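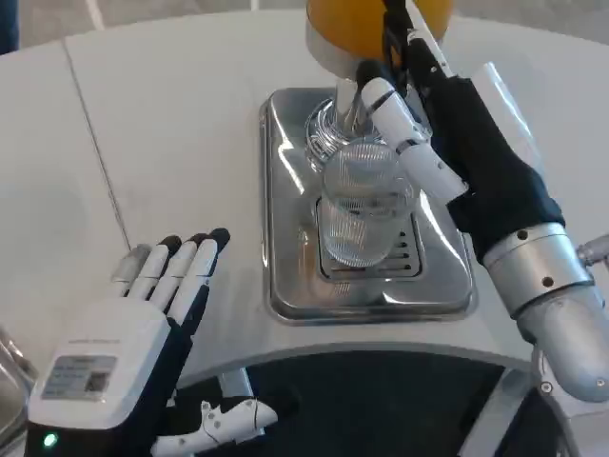
I have been meaning to write up the juice work for weeks, ever since I came home from Prilberg with a notebook full of scribbles and a fairly sticky pair of sleeves. Momel is our two-handed pouring policy, and the short version is that it learns from people steering the arms through the whole job, then gets a second round of training on nothing but the moments where it went wrong. A dispenser is a lovely test for this sort of thing -- one hand has to get up to the lever while the glass stays put on the grate under the spout, and the other hand has to learn the surprisingly hard skill of keeping out of the way, open and flat over the counter. Our earlier policy, Duna, never really got the hang of that last bit and was forever fidgeting.

We ended up with 1,728 demonstrations (my favourite number of the year!), and I had assumed we'd need every one. So I was a bit floored when a version trained on just 200 of them, plus 50 corrections picked from its own failures, came out nearly level on the easy pours. It fell behind once we moved the glass off centre, and I don't want to oversell it, but it has changed how I think about collecting data.

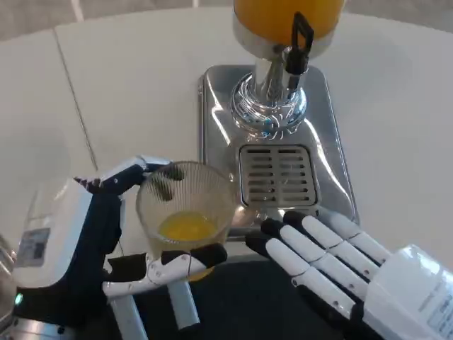
Orange juice in the left hand, right hand open beside the drip tray.

Carrying is where I'm still scratching my head. The ribbed walls are clear, so the cameras see fingers straight through them, and I suspect the policy is reading finger position more than juice level. We have two ideas for checking that, the simpler being to swap in coloured cups and see what falls apart. I'm off to the Moffat lab in August to try it on their arms, and I'll bring older sleeves.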